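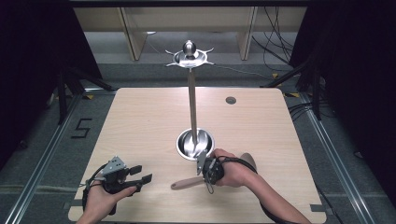
Can I train on Nepia without installing the whole Korent stack?
You can, and most people do. The episodes are ordinary files and the loader is one small Python package, so Korent only comes into it if you want to replay actions through our controller.

Nepia 0.4 – README

Hello, and thank you for taking a look! Nepia is a set of two-handed table-top episodes together with the tools we use to read, trim and check them. It grew out of a planning project at Sonance, where Kiri Kerslake wanted something better to test her grasp planner on than the same three coloured blocks (we had all become rather tired of those blocks).

What you get
The release holds 422 episodes, split into 395 for training and 27 for validation. Each one has head video, a track for the left and right gripper, finger opening, and a short text label. Labels are in plain English and were typed by hand, so please expect the odd "spatular".

The utensil rack task
This is the one people write to us about, usually because their policy has fallen over on it. The goal is to hang a kitchen utensil by the hole in its handle on one of the four curved hooks of a metal rack. The hole is small and the polished metal throws reflections about, which upsets depth estimates no end. Joscha Frerichs has had his best results by planning to a point just short of the hook and letting a slower visual controller take over from there, and the config for that is in configs/rack_servo.yaml.

Getting started
pip install nepia-tools
nepia fetch --task rack
nepia check ./rack

The check step compares timestamps between the two grippers and complains if they drift by more than 140 ms. Do run it, even if you're in a hurry!

Known problems
Left and right were swapped in the 0.3 metadata for episode 78. This is fixed, but old caches will keep the mistake until you clear them.
The Stisar exporter drops finger opening. Tane Dunstan is working on it and hopes to have it ready in December.

Questions and patches go to Coralie Donnelly through the issue tracker.

Last updated 6 October 2022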